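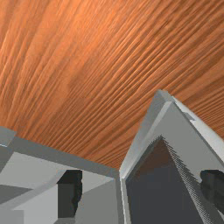 Wood Finishing at Home: Your Questions

3 Nov 2020
By Olesia Zakharchenko

Search the FAQ Enter a keyword Go

I get so many letters about oiling tables and shelves that I finally sat down and put the answers in one place. Most of these came in after the August open workshop in Amley, where we had a great crowd and ran well past closing!

Which way should I sand?

With the grain, always. Scratches that run along the grain hide in it, and scratches that run across it will jump out at you the second the oil goes on. If your board has wavy grain, follow the general direction and don't fuss over each little curve.

What grit should I stop at?

I stop at 200 for oil. You can go finer, and it feels wonderful under your hand, but the wood gets so smooth that the oil has a harder time soaking in. For a painted piece you can stop much sooner.

Do I need to take off the old finish first?

If it's wax or varnish, yes. Oil has to reach bare wood. If the piece was oiled before and just looks tired, a light sanding and a good wipe will do, and that's one of the best things about oil: you can fix one spot without redoing the whole top.

How do I know what color it will turn?

Wipe a little mineral spirits on a clean patch. While it's wet you get a very good preview, and then it dries off and you've lost nothing. I love this part. A dull plank can go a deep orange-brown right in front of you, with bands you never knew were there.

How many coats?

Two for a shelf, four for a table that gets used every day. Thin ones! Put it on with a lint-free cloth, let it sit, then wipe off everything that hasn't soaked in. If the surface feels sticky the next day, too much was left behind. Rub it with a cloth dampened with fresh oil and wipe it dry.

What do I do with the oily rags?

Please read this one even if you skip the rest. Rags with drying oil on them can heat up and catch fire by themselves when they're balled up. Spread them flat outside, one layer thick, away from anything that burns, until they are stiff and fully dry. Or put them in a metal can filled with water, with a tight lid, and ask your local waste center where to take it.

When can I use the table again?

Light use after a few days, but oil can take up to 32 days to cure in a cool room. Use coasters until then. Everaldo Peixoto wrote to ask if a fan helps, and it does, as long as the air is clean. Dust will stick to a fresh coat.

Can I put oil over stain?

Usually, if the stain is fully dry. Test it on the underside first. Some stains lift when you rub them, and you'd much rather learn that where it won't show.

My pine came out blotchy. Can I save it?

Yes! Sand it back and start again with a very thin first coat. Pine drinks unevenly, especially near knots. Ottavio Lombardi sent me a bench with exactly this problem, and the second try came out beautifully even.

How do I clean an oiled top?

A damp cloth and a drop of mild soap, then dry it right away. Skip the spray polish. When water stops beading, it's time for another thin coat.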